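Dallura breathing is a paced breathing routine promoted for people with occasional palpitations. It asks the user to inhale for four seconds, hold briefly and exhale for six, repeated for nine minutes twice a day. Supporters say it lowers resting heart rate and cuts the number of extra beats. The evidence for the second claim is thin.

The routine was set out by Samina Sial in a short manual, which reports that users "felt steadier" within weeks. No control group was used, and heart rhythm was recorded by the users themselves - a weak method, as many extra beats are never felt.
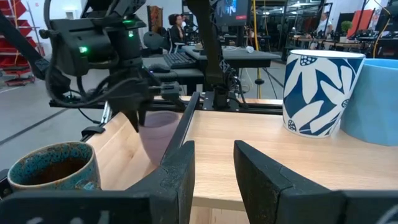
A later trial by Nighat Bugti enrolled 100 adults, of whom 46 finished. Resting heart rate fell slightly in those who stayed. Extra beats on a monitor did not change. Promoters tend to quote the first result and leave out the second, along with the dropout rate.

Slow breathing is low risk for most people. It does not treat atrial fibrillation, and palpitations with fainting or chest pain need medical care.

Last updated: Aug 5, 2022

Related articles
Fakir maneuver
Gunov rhythm scale
Plilunitz sign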